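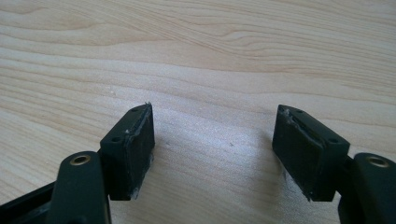 Home Issues Archive Subscribe

I've been on a desk kick since July, and the pale wood top has won me over completely. Nevzat Öztürkmen talked me out of painting it (thank you, Nevzat!) and I spent 20 minutes just looking at the grain.

My one rule now is that small stuff stands up. Wipes, packets, folded cloths — anything that slides around goes upright in a clear holder, so I can see what's left without digging.

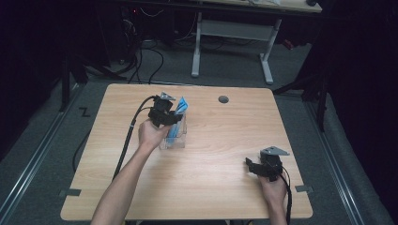
Clear holder, something blue, and plenty of tabletop to spare.

Next month I'm tackling the Gridari shelf, so send me your drawer tips!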